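Dry store (household)

From the Caltdale Household Encyclopedia. Last revised 22 October 2019.

A dry store is the part of a home where dry food is kept. Flour, rice, oats, pulses, sugar, salt, tea, dried fruit and so on. May be a room, a cupboard, a shelf over the fridge (bad place, see Siting). Older name in Caltdale is the "meal press", press meaning cupboard. In flats it's often just one wall unit.

Not the same as a larder. A larder was for cool things – meat, milk, butter, cooked leftovers – and wanted a north wall and a stone shelf. The dry store wanted the chimney side of the house. The two got mixed up once fridges came in and the larder lost its job, and most people now say "pantry" for either.

Contents
1 History
2 Containers
3 Siting
4 Pests
5 Stock and turnover
6 Sorting and refilling
7 In Caltdale today
8 See also

History

Grain was kept in the house long before there were cupboards to put it in. Pits, then crocks, then wooden arks with a sloping lid. The ark is the one that lasts longest in Caltdale, a big chest on legs, raised so that mice had to climb and the damp off the floor didn't get in. Oatmeal was trodden down hard in it to keep the air out. Children usually did the treading, in clean stockings. Several farm inventories from the upper dale list an ark and "the meal therin" as separate items, the meal sometimes worth more.

Tins arrive with shop-bought tea and biscuits and get kept for other things afterwards. Then glass jars with ground stoppers, then screw tops, then the enamel sets with the names on the front (FLOUR, SUGAR, RICE, and always one called SAGO that had string in it). Plastic boxes with snap lids after that. Each kind pushed the last one further back in the cupboard but didn't often get it thrown out, so an old dry store tends to hold all of them.

The local historian Tobias Alcantara puts the end of the ark down to the village shop. Once Skindasham had a shop open every weekday, people bought meal by the bag in place of a winter's worth at a go, and a chest that size was just in the way. A few went to barns for hen feed. One is in the chapel schoolroom at Skindasham, holding hymn books.

Containers

The main points are that it shuts, that it can be cleaned, and that the hand or scoop fits in. Shape matters more than people expect. Square ones waste less shelf. Round ones are easier to wipe out, no corners for old flour to sit in. Squares with rounded corners are the usual compromise and most plastic sets are made that way.

Lids come in a few sorts:
Lift-off. Cheap, simple, gets put down somewhere and lost.
Screw. Good seal if the thread is clean. Sugar in the thread ruins it.
Flip-up. Hinged at the back, stays with the box, one hand free. The hinge is what goes first.
Clip and rubber ring. Best seal of the lot for long keeping, slow to open, rings perish.

Clear sides show how much is left. Opaque keeps the light off, which tea and spices need, brown rice and wholemeal flour too to some extent. Clear box in a dark cupboard does both jobs.
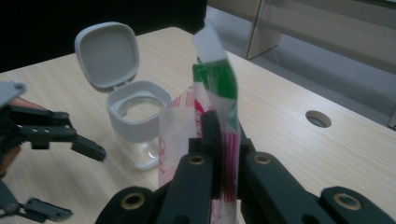 Should new flour be tipped in on top of the old?
It's better not to. Empty the container first, wipe it, let it dry fully, put the new flour in, and use up the old from a bag or small jar before starting on it.

Labels. Pencil on masking tape does fine and comes off in the wash. What to write is the contents and the use-by from the packet. Some cut the cooking instructions off the packet and drop them in the box, works well for rice and lentils. Plain and self-raising flour are the classic mix-up and should never be in matching unlabelled boxes next to each other. Same goes for icing sugar and cornflour.

Washing. Warm water, washing-up liquid, rinse, then leave open upside down on a rack overnight. The lid takes longer than the box as water sits inside the rim. A container filled while still damp will have a hard cake of flour round the bottom within days, and mould later.

Smell. Plastic holds on to it. A box that has had curry powder or dried onion in will pass it on to whatever comes next. Bicarbonate of soda left in for a night helps a bit. Glass doesn't have the problem.

Siting

Cool, dry, dark, steady. The last one gets forgotten. A cupboard that goes from cold at night to warm in the day will sweat on the inside, and it's the sweating that does the damage, more than the warmth itself.

Places to avoid:
Over the cooker or kettle. Steam.
Over the fridge or next to the boiler. Warm all year.
Under the sink. Leaks, and the smell of cleaning stuff.
Outside wall of an unheated room. Damp at the back, often not seen until something is moved.

Shelves should be shallow. One container deep is ideal, two is workable, anything more and the back row is lost. Heavy things low down, flour and sugar especially. Leave a gap at the back for air. If the wall is cold, a batten behind the shelf keeps boxes from being pushed up against it.

Dwayne Szabo, a joiner at Derudura, built a good many of the chimney-side cupboards in that village and his pattern was much copied. Doors with a row of holes top and bottom, backed with fine gauze. Shelves of slats so air could get up between. Five shelves as a rule, the lowest one loose so the floor under it could be swept. Some are still in use, painted over more times than is good for the holes.

Pests

Flour moth (also called meal moth). Small, grey-brown, flies badly. The webbing in the corners of a packet is the sign, usually noticed before the moth is. Comes in with the shopping more often than through the window.

Weevils. In rice, barley, pasta. Not harmful but not wanted. Throw out what's affected, check everything else made of grain.

Flour mites. Too small to see properly. A sweetish minty smell and a fine dust on the outside of the packet that seems to shift. Damp brings them.

Mice. Will go through paper, card, thin plastic bags. Not glass or tin. Hard plastic they'll gnaw at if there is a lip to get their teeth round.

Treatment is mostly cleaning. Everything out, shelves hoovered including the peg holes and the join at the back, wiped with vinegar and water, dried. No sprays near food. Flour can be frozen for three days after buying, kills eggs, then let it come back to room temperature before opening the bag or it takes up water from the air. Bay leaves are often recomended. No harm in them.

Stock and turnover

Rough keeping order, shortest first: nuts, seeds, wholemeal flour, brown rice, oats, white flour, dried pulses, pasta, white rice, sugar, salt. The oily ones go off, the rest mostly go stale. Old beans won't hurt anyone but can boil all afternoon and stay hard. Sugar and salt keep as long as they're dry, a lump can be broken up and used.

Best before is a quality date. Use by is a safety date and is hardly ever found on dry goods. For anything decanted the date has to be copied over or it's gone with the packet.

Old way of working was "left out, right in" – new things placed on the right, taken from the left, whole row shuffled along. Still a sound method. November was the month for the full turn-out in most Caltdale houses, after the mill had closed for the season and before the Christmas fruit was bought. Shelves limewashed, arks scrubbed with sand, lids stood out in the wind.

Sorting and refilling

Best done at a table with a wiped top and decent light, well away from the sink. One sort of food at a time. Pulses want picking over for grit as they go in, tip a handful at a time on to a pale surface or a big plate, slide the good ones off the edge into the box.

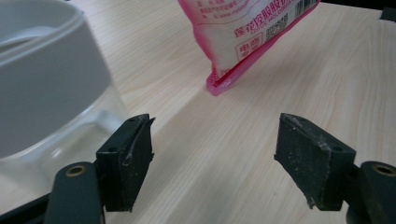 Split peas are slower than whole ones as the stones are much the same shape. Red lentils hardly ever need doing now. Dried fruit should be pulled apart before it's put away or it sets in one lump, and the stalks come out of currants at the same time. A wide-necked funnel saves a lot of mess with sugar. For flour it clogs, use a scoop or a folded sheet of paper.

Fill to a little under the rim. Overfull boxes don't seal, food gets in the rim and then the lid never quite sits right again. Tap the box down once on a folded cloth to settle it. Write the label before starting on the next one.

In Caltdale today

A survey of kitchens by the housing firm Nguyen-Tran, done ahead of refitting its older terraces at Derudura, covered 43 homes. In 21 of them the original chimney-side cupboard was still there and still had food in. The firm had planned to take the cupboards out for boiler space. After talks with tenants they were kept where the boiler could go elsewhere, and new flats in the village now get a tall shallow cupboard by the kitchen door. Vented, but no gauze, which some tenants have added.

Refill shops have brought back buying loose by weight. There is one at Skindasham, on the site of the old village shop, customers bring their own boxes and jars and these are weighed empty first. The effect on the home dry store is smaller amounts, bought more often, and more containers going in and out of the house. So more washing and drying, see above under Containers.

The word "press" is still heard in the upper dale. Lower down it's gone, apart from in house names.

See also
Larder
Meal ark
Flour moth
Limewash
Bread crock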